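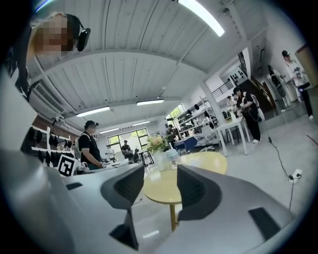 Renata Haskow
Track and Programs Manager, Astthorpe Motocross Park

Progress report to the Karras Fund, second reporting period
Grant: Rider Safety and Track Improvement, Astthorpe

Your reporting template asks for a one-paragraph overview before anything else, so: the drainage is in, the loaner gear program is running, the starting gate works in one direction and we're looking into the other one, and the Cletora timing system has been installed, uninstalled, and installed again. We are behind on the sound berm. We are slightly under on spending, with $3,550 unspent at the close of the period, and I have a proposal for that money near the end.

Drainage, north side

Anyone who attended the spring opener will remember turn three, some of them because they left a boot in it. The low corner between the step-up and the whoops has held water for as long as Astthorpe has had a track. Generations of local riders built their race strategy around it. We have now taken that away from them, and I have received complaints.

The contractor cut a trench along the inside of the turn, laid perforated pipe, and brought it out to the ditch by the lower parking area. The original drawing had the outlet on the far side of the access road. This would have worked nicely if the access road were where the drawing said it was. Moving the outlet added a week and a change order, both of which were sent to you in July. We have had three decent rainstorms since then and the corner was rideable the next morning each time. The dirt there is still heavier than elsewhere and will need sand worked in before next season.

One consequence we did not plan for: the water now goes somewhere else, and for a short period that somewhere was the sign-up trailer. A berm and a short length of culvert fixed it. The cost came out of our own maintenance budget and does not appear in your figures.

Timing and scoring

The Cletora system was the largest single purchase under the grant. It went in before the June race. Under it, each bike carries a transponder on the fork leg, a loop buried at the finish line reads it, and results appear on a screen while the rider's father is still working out what he's going to say to the scorer.

At the June race the loop read every bike beautifully. It also read every bike that passed along the pit lane on the other side of the fence, which is how a rider who had broken a chain on the second lap came to be credited with the class win while pushing his bike back to the truck. We scored that day by hand from the paper backup sheets, and I would like to record here that keeping the paper backup sheets was in the original proposal and that a reviewer asked us whether it was necessary.

The loop has been dug up and moved to the face of the finish-line tabletop, farther from the pits, and the pit lane has been shifted over behind a second row of fencing. The supplier lent us a replacement decoder while ours was looked at. Results since the move have matched the paper at every race. We intend to keep running both through the end of the season, after which the paper goes in a drawer, within reach.

Training for the scoring crew took longer than scheduled. The system's manual assumes a reader who already knows how to use the system. Our crew chief wrote a two-page version of it, taped it inside the lid of the case, and we have had very few calls from the tower since.

Loaner gear

This is the part of the grant I would point to if you only visited once. The program owns 23 full sets in youth and small adult sizes: helmet, goggles, chest protector, knee guards, gloves, and boots. A new rider can borrow a set for a practice day at no charge, provided a parent signs for it and the set comes back the same day.

138 riders have borrowed gear so far this season. I had expected the helmets to be what everyone asked for. It was the boots, by a wide margin. A kid will usually turn up with a helmet of some kind, handed down from a cousin or bought in a hurry. They turn up for their first ride on dirt in basketball shoes. Good motocross boots are expensive, children's feet will not hold still, and a family that has just paid for a used 65 doesn't want to hear that the footwear costs what it does. Our coaches now send beginners to the gear trailer before they send them to sign-up, and it has saved a good deal of arguing at the gate.

Problems, in order of smell. The glove liners do not dry between practice sessions in humid weather, so we bought a boot and glove dryer secondhand and it runs all day. Two pairs of boots lost buckles, and the buckles for that model are sold only as a full set in a color we don't have, so two riders per session are visibly mismatched and have taken to asking for those pairs by preference. One chest protector went home with a family from Kiltitness and came back in the mail with a nice note and a very large amount of tape.

Helmets are inspected after any fall and taken out of service if there is the slightest doubt. We have retired five. I recognize that this is above the replacement rate in our budget. The coaches were told to be strict and they have been, and I'm not inclined to ask them to be less so.

Starting gate

The new gate drops cleanly. All positions fall together, which was the point of buying it, and the usual discussion after the start about who had a slow gate has moved on to who had a bad rut.

Getting it back up is another matter. The reset is supposed to be a one-person job with the supplied lever. It is a one-person job for a particular one person, who was away for the August race. The manufacturer has acknowledged that the return springs were set for a shorter gate and is sending the correct ones under warranty. They have been sending them for some time. Until they arrive we use two people and a fence post.

The concrete pad behind the gate was poured in the same week and has cured well. We brushed the surface for grip and it's holding up to the paddle-footing of the little kids on 50s, who produce more wear per pound than anyone.

Sound berm, south boundary

Not started. I could say more, and the template has a box for it. The berm requires fill, the fill was promised free from a road project on the Kiltitness side, and the road project has been pushed back twice. We have priced purchased fill and it would use the whole berm budget on dirt before anybody moved it. The neighbors on that side have been patient. We ended evening practice at 6:30 instead of 7:30 through the summer in return, and the one complaint logged this period was about a rooster that turned out to live on their own street.

I am told the road work will begin in November. If it does, we can take deliveries during the off-season, shape the berm while the ground allows, and seed in spring. If it has slipped again by then, I will send you a revised plan with the purchased-fill option and an honest number attached to it.

Race days

The joint series with Kiltitness ran its full schedule apart from the one rainout, which was theirs. Turnout in the women's and beginner classes was strong enough that we split the beginners into two gates, and the program ran late because of it. We'll start sign-up earlier next year. The flaggers wanted radios and got them; the first outing showed that they also wanted a rule about when not to use them, and they've got that too.

Medical coverage was on site at every practice and race as required by the grant. Incident reports are attached separately.

Unspent funds

We ask your permission to move the $3,550 from the gate and drainage lines to loaner gear. It would go to boots first, in the youth sizes that run out by mid-morning, then to replacement helmets, and to spare buckles if anybody will sell us fewer than a full set. No change to the total award is requested. If the fund would prefer that the money be held against the cost of fill, we can do that, but please let us know before winter, when the dealers clear last year's stock and the boot prices come down.

Next period

Correct gate springs fitted. Sand worked into turn three. Cletora decoder back from the supplier and the borrowed one returned, preferably in the right boxes. Gear washed, checked, and stored for winter in the container behind the shop. Berm begun or replanned as above.

Invoices, the July change order, and the incident reports are in the attached folder. The receipt for the fence post is not included, as we already had the fence post.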